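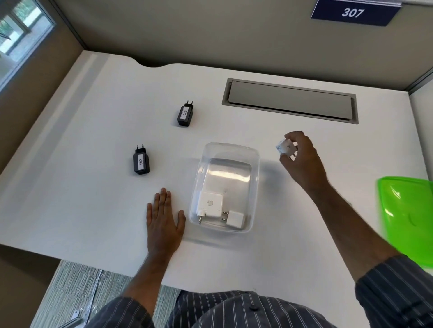 A reader wrote in after my last post to say that design fairs are for people with a gallery's budget, and that if I wanted to write about chairs I should go to a shop where chairs are sold. Fair enough. I went to the Trerberg fair all the same, in September, for the second year running, and these are my notes.

The fair has moved. Last year it was in the old tram depot, with rain coming through the roof over the ceramics. Now it takes up two floors of a former textile mill on the other side of the river, a longer walk from the station but much easier to get round. The ground floor has the dealers with older furniture and lighting. Upstairs is new work, mostly small studios and a few larger makers.

I got there at ten in the morning when the doors opened and started upstairs, which I would recommend. Most people stop at the first stand they see and it takes them an hour to reach the stairs.

The stand I had come for was Seka. They make stools, benches and one dining chair, all in ash, and they have been refining the same chair for as long as I have known about them. This year's version has a slightly lower back and a wider seat. I sat in it for a good ten minutes while the person on the stand dealt with somebody else, and I would happily eat a long meal in it. The old one caught me under the shoulder blades. The finish is still soap, so it will mark, and they tell you so before you ask. They had 2 colours of woven seat on show, a natural one and a dark blue. I preferred the natural.

Bettencourt had the biggest space on that floor and I was less keen. The new shelving is handsome from the front, but the uprights are so thin that the whole unit moved when a man leaned on it to read the price list. I was told the production version will be fixed to the wall. In that case I would have liked to see it fixed to the wall. Their table lamps were better, particularly a squat one in pale green glass with the switch on the base where you can find it in the dark.

Eltosport was a surprise. I knew the name from gym benches and changing room lockers, and had no idea they had started making things for the home. They showed a hallway bench with lockers underneath, in the same powder-coated steel they use for schools. It was heavy and plain and the doors closed properly. The price was 1,358 euros, which is a lot for somewhere to put your boots, though I can see it lasting longer than the hallway. A version with an oak top was 1,593. I would save the money and have the steel one with a cushion.

Downstairs I slowed down. The older furniture is better lit than it was in the depot and there is space to walk behind things, so you can look at the joints and the repairs. One dealer had a pair of teak armchairs with the original webbing, sagging badly, and a label saying so. Another had a very similar pair, rewebbed and reupholstered in a mustard wool, for nearly double. I went back and forth between them several times. The sagging ones were sold by the time I had finished my lunch.

Lunch was soup and bread in the boiler room, and it was fine. The coffee queue was long all day.

There were talks in the afternoon and I went to one on repairing laminated chairs, where the microphone kept cutting out. What I did hear was useful. Cracks near the bend of a leg are worth treating early, while the layers can still be closed up with a clamp and glue. Once dirt has worked its way in, the glue has nothing clean to hold on to. I have a chair in the spare room with exactly that sort of crack and have been ignoring it for years.

As for the reader's point about budgets, I spent very little. I bought a small turned bowl in cherry, a second-hand book on Danish cabinetmakers with a broken spine, and my train ticket. Entry was free after three o'clock, if you don't mind the crowd. I have asked Seka to send me the price of the dining chair with the natural seat, and I'll put it in the comments when they reply.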